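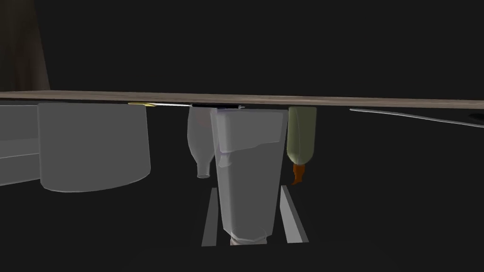

Lists > Lantern-Slides > Archive > March

Re: Slide sizes for the Closlow lecture

> Does the Tveit lantern take the 3 1/4 inch square slides, or only
> the older long ones in frames? The Miludum set is 42 slides, all
> square. We need to know by Friday.

It takes both. The long carrier is fitted now; the square one is in the case lid and held by two screws. Check the stage opening before loading, as 3 of the Miludum slides have thick cover glass and bind on the left side.

Slides 13 and 14 are swapped in the Potach printed list. The numbers on the glass are correct.

The replacement lamp is rated for 2,000 hours. Leave the fan on for several minutes after switching off.

2 replies | 0 shares
Contact the list owner | Back to top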